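Civgate Makers Help > Robots and Automation > Kits

Claker gripper kit for small parts, worth buying or should I print my own?

Posted by dial_tone_dan

Hi all, first time asking here. I run a tiny repair business out of my garage in Vallejo (old tape decks, printers, the odd sewing machine) and I finally bought a used desktop arm last April. The gripper it came with is junk. The fingers are fat and smooth and they just shove small parts across the table.

I've been eyeing the Claker parallel gripper kit. It's 198 dollars with one set of fingers, and the wrist camera bracket is another 52. I mostly want to pick little plastic gears off a flat board and drop them into sorting trays. Parts lie flat, all pretty thin. Does anybody have this kit? Is it worth the money over printing something myself? I do own a printer, but I'm slow at design work and my patience is not what it was.

Also, the store page says "tool-free finger swap" and I'd love to know if that's for real.

Brock Gauthier

I've had mine since winter and I like it, with some grumbling. I do the same kind of work as you, mostly gears.

The body of the gripper is good. It closes evenly and the screws don't back out. The finger swap is tool-free if your thumbs are strong. I use a small flat screwdriver to pop the clip and it takes me under a minute, so call that half true.

The fingers in the box are my main complaint. They're fine for blocks and bottle caps, but for thin stuff you want a narrow tip. I ended up printing a tapered pair with a slot down the length, and I left the surfaces rough right off the printer. My sanded pair looked prettier and dropped more gears — lesson learned. So you may end up printing something anyway, but a pair of fingers is a much smaller job than a whole gripper with a drive in it.

Get the camera bracket. I tried to go without it and gave up after one evening. A couple of things about using it for gears:

Set your work light off to the side if you can. With the lamp straight overhead, the arm throws a big soft shadow over the board and you'll be fiddling with thresholds forever. White gear on a gray board still works for me, black gear on the same board was miserable.

Check the height with the fingers open before you run anything. I chewed up one tip by coming down too low, and I was standing right there with my hand next to the stop button like a fool.
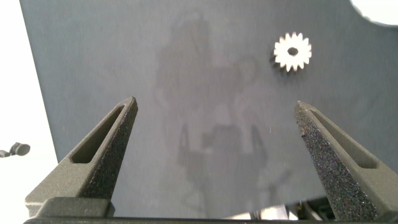 Do the Claker fingers fit other grippers, or only their own?
They use their own clip, so out of the box it's Claker only. Prerkham sells a small adapter plate that takes them, and I've read a few posts from people happy with it, but I haven't bought one myself.

One more on price. My whole setup, arm included, came to 959 dollars, and the gripper is the part I'd buy again first. The kit goes on sale now and then, so if you're not in a rush, wait for that.

mossy_pete

just print it. there are free files all over and you already own the printer. I made one with a hobby servo and it holds screws fine. never tried gears

tollhouse52

I sent mine back, so take this as the other side. My arm is an older one and the mounting holes didn't line up with the Claker plate. Support was polite but slow, and by the time they offered me a different plate I'd lost interest. Measure your bolt pattern before you order! The drawing is at the very bottom of the store page, under the warranty stuff, and I missed it completely.

What I did like was the software. It lets you save a grip width for each part, and I had one for every gear in my drawer. I'm using a Prerkham gripper now and its app only keeps one width at a time, so I have a sticky note on the wall with all my settings. I paid 200 for it, so there's no real savings there either. If your holes match, I'd go with Brock on this one.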